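Robot arms coming to our bakery, what happens to the early shift?
Posted in Work and Jobs

Rosa_Wustdale
I've done baskets and packing at a bakery for years (2 am starts, six of us on) and on Saturday the manager told us they're trialling robot arms for the bread baskets that go out to hotels. Nobody's losing their job, she says, but the rota for December already looks thinner and I don't know what to ask at the meeting. Has anyone been through this? Do you end up just standing there minding the thing?

Gorazd Obradović
We went through it at Rosivine, so I can tell you how it was for us. We send out 2000 loaves a night, and the arms only took over the basket line. My wrists are a lot better for it! But the job did change. I used to chat all night with whoever was opposite me, and now I'm walking between stations, checking crusts and sorting out whatever gets gripped badly. Plaited loaves were the worst in our first weeks, because if it pinches too hard on the glaze you've got a loaf you can't sell.

Ask who gets trained and whether it's paid. We had 16 hours of it and I had to push for the last lot to count as wages. Ask about breaks too, as the arms don't stop for tea and for a while neither did we.

On our plaited bread line it's a loaf at a time, into a wicker basket on a cloth.
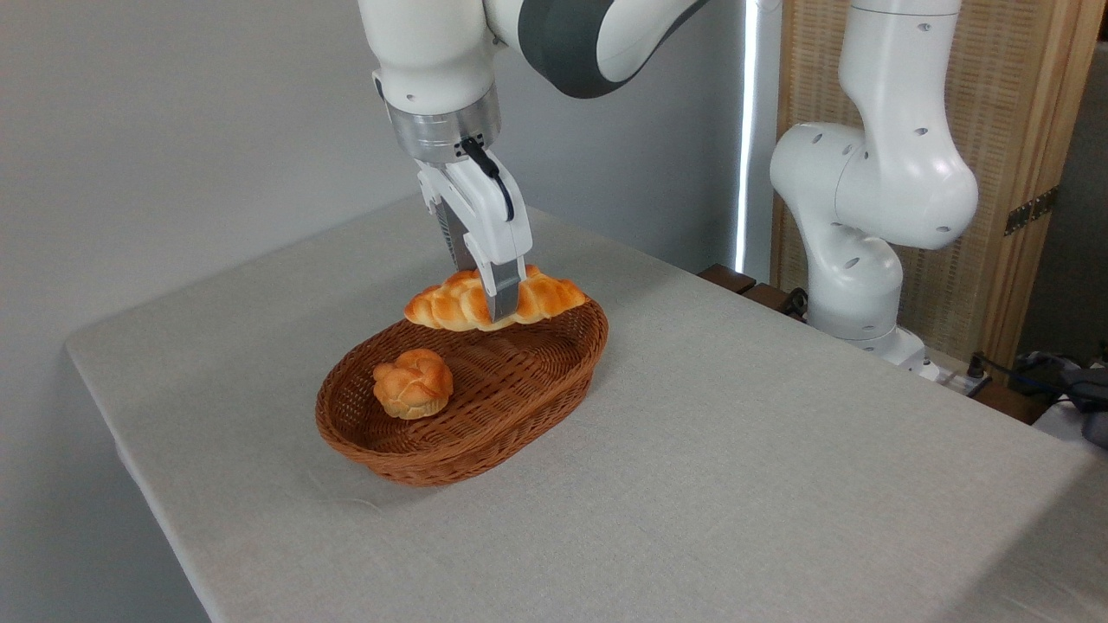 Kyei reckons the training hours are the easy part and you want the new job title in writing before the trial starts, otherwise you're doing a technician's work on a packer's rate.

mill_lane_baker
get your union rep in the meeting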